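7.3 Jaw fails to release (fault 27)

Applies to Flellum hand-held grippers, revised 4 Nov 2020. The fault is logged when a jaw stays closed after the trigger is let go.

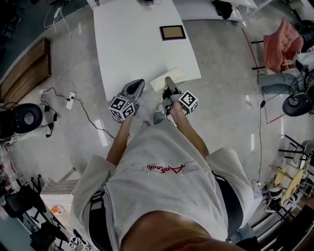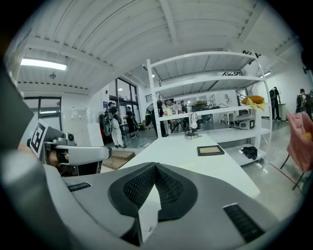
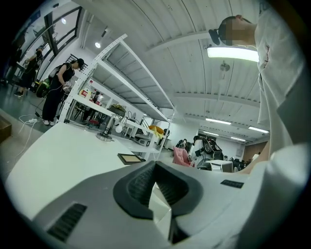
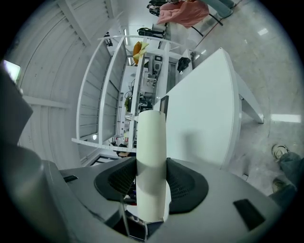 CAUTION: Do not pull the object free by hand — the finger pads can tear.

1. Stop recording and hold the gripper over the table.
2. Let go of the trigger. Wait 5 seconds.
3. If the jaw is still closed, switch off at the grip and turn the release screw counterclockwise.
4. Check the pads for wear. Replace them after 3,000 cycles.
5. Recalibrate before use (see 4.2).

NOTE: If the fault comes back within 100 cycles, tag the unit and send it to Barrett Pennington at Wurkport.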